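Chapter 4 - Wearable Input Devices
By the Skarkdale Course Team, 11/5/24

Buttons first. Then touch. Now the body itself - a flick of the wrist, two fingers pinched, a fist. Chapter 3 covered the screen as an input device. This chapter leaves the screen behind and looks at hardware you wear.

Main case for the chapter: the Zisar ring, a motion controller made by Tastmont. Worn on the index finger. Weighs very little, runs 20 hours on a charge, talks to a phone or laptop over a short range radio link. First developer kits went out in July, 700 of them, and the toolkit came with 37 built-in gestures. Too many, most developers said. Almost all of the early apps used the same four or five.

Keep that in mind as you read. A sensor can pick up far more than a user can remeber.

Terms you will need: sampling rate, drift, false trigger, dead zone, calibration. Definitions are in the margin as they come up. Drift gets its own section (4.3) - read it twice, it comes back in the project.

A word on scale. Motion input means very different things for a desktop user, a surgeon or a driver, and section 4.5 takes up outdoor use, where both hands may be busy and the eyes are some place else.

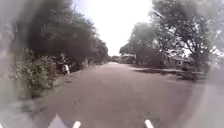
Fig. 4.1 Paved road with trees along the left side.

Before you start, try exercise 1 on page 108. No hardware needed. Write down every hand movement you make in ten minutes at a computer, then mark the ones you would not want a machine to read as a command. Bring the list to class, we use it again in 4.2.

Last updated: fall term
Contact | Copyright Vũ Press | Back to top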